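Encyclopedia > Robotics > Simulated cells > Nidby cell
Article | Talk | History | Related

The Nidby cell is a simulated robot workplace made by Skalteck. It has one white arm with two black-tipped fingers, and it is maintained by Obed Nartey and Bhavana Thevar. Set-up begins with the zero position of each joint.
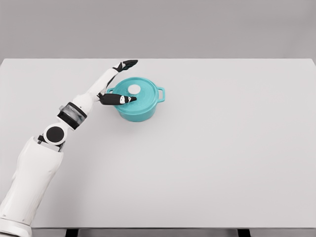 Nidby cell: open fingers at the lidded teal pot.

After a change to the finger model, the grasp is run 30 times on the pot. If the fingers pass through the lid, the collision shape must be loaded again and the centre of the grasp corrected.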